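The board under the blocks

Children's shape blocks get most of the attention in any discussion of early years equipment. The surface they stand on gets very little. It is usually whatever the school already has: a laminate table, a carpet, a tray from the kitchen. Over the past year a small number of workshops have begun to sell the surface as a separate item, and the result deserves a closer look from anyone who buys furniture or play material for a nursery.

Jelínek is a joinery business with 7 employees and a sideline in boards. It started with bread boards and worktop offcuts. Iveta Malý took over the bench in August and now runs the sideline, which she describes as edge-jointing with the interesting parts removed. The timber arrives planed. It is stacked for a fortnight in the shop, sorted by colour, ripped to width and glued up in clamps. The boards are then flattened, sanded and finished with a hard oil.

The choice of maple is not sentimental. It is a dense, close-grained wood with small pores, and it does not trap crayon wax or modelling dough the way ash or oak will. It is also pale. A bright block on a pale ground has a clear edge, and a child of three who is being asked to find the star has less to sort out. Beech would do nearly the same job for less money, but it moves more with changes in humidity, and nursery rooms are heated hard in winter and aired badly in summer.

Movement is the main technical problem with any wide board. A solid plank of this width would cup. Gluing up from several strips reduces the risk, provided the growth rings are arranged sensibly and the moisture content is even from one strip to the next. Malý rejects anything that reads more than a point away from its neighbours. Lenka Bednárik, who buys for a group of nurseries, had three boards from another maker go hollow in the middle over one winter. A cube will stand on a hollow board without complaint. A tall stack will lean, and the children conclude that they have built it wrongly.

Seams are a matter of taste. Some makers go to trouble to hide them by matching the grain across the joint. Jelínek does not. The strips are matched for general tone and after that the joints are left to show. Teachers who have used the boards for some time report that the seams become part of the activity. They serve as a road, a river, a shelf, or the line behind which the yellow ones live. Heloísa Holanda, a nursery teacher with a class of four-year-olds, uses the upper seam for ordering work: shapes are placed behind it as they are named and brought forward when they are wanted. She was doubtful about the price and remains so, but she has stopped using the carpet.

The front edge receives one treatment only, a light chamfer with a block plane. A full round-over was tried and dropped. Small blocks pushed towards a rounded edge tend to slide off it, and a crisp edge gives the fingers a definite place to stop. The corners are eased by hand with abrasive paper.

Under the board there should be something that does not slip. A blanket is too soft. Bare laminate is too smooth. The better answer is a surface with some texture or some perforation, so that cork feet or a thin rubber mat can get a purchase. Briltidard makes a cork foot that presses into a drilled hole and can be replaced when it is picked off, as it will be. Nomwood sells a mat cut to size. The mat is cheaper and collects sand.

The blocks themselves are less of a problem than they used to be. Good plastic shape blocks are moulded with a matt, slightly textured face, and this matters more than the colour. Glossy blocks skate on oiled maple. They also throw back the light from ceiling fittings, which makes the outline harder to read from a standing height. Matt faces stay where they are put and look the same from every side of the table.
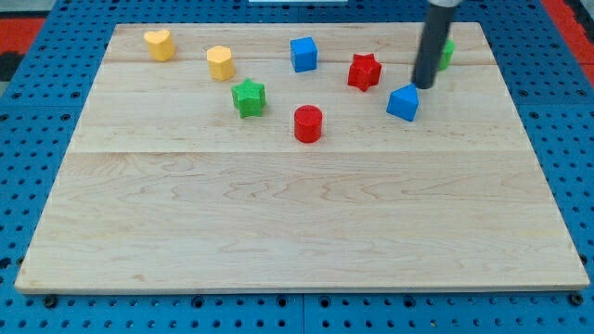
Outlines should be distinct at a glance. A heart, a star and a cube are easily told apart even by a child who has no words for them. A pentagon is more difficult and is often called a house. Holanda accepts house for the first term. Giving two different shapes the same colour is useful here, as it prevents the child from sorting by colour and calling it shape. A yellow heart next to a yellow pentagon does the work of several printed cards.

Spacing is the other variable. Adults laying out blocks tend to cover the whole board. Ilona Kozma, who trains classroom assistants, teaches the opposite: set the blocks towards the far side and leave the near part bare. The child then has somewhere to build, and the supply stays in view without being in the way. On a small board this is impossible, and it is the strongest argument for buying the larger size.

Maintenance is light. The board is wiped with a damp cloth, never soaked, and dried on both faces. It should be stored flat or fully upright, and kept well away from a radiator. Re-oiling is due once a year in normal use. The oil goes on thin, the excess comes off after 40 minutes, and the board is left overnight before it goes back to the room. Felt pen will mark it. Fine abrasive removes most of the mark, and the repaired patch stays paler than the rest until the next oiling.

The cost is harder to defend. The large Jelínek board is 2945 crowns, and delivery is extra. Rigoberto Cisneros, who designs nursery interiors under the name Stuva, specifies one per room and regards two as an indulgence. He points out that the board can be planed and refinished several times, whereas a laminate top with a chipped edge has to be replaced. Bednárik has ordered one for each of her older groups and is waiting to see how they come through the winter.

The next batch is due to be glued up on Mon 13 June. Orders for the smaller size are closed until the workshop has more timber of the right colour.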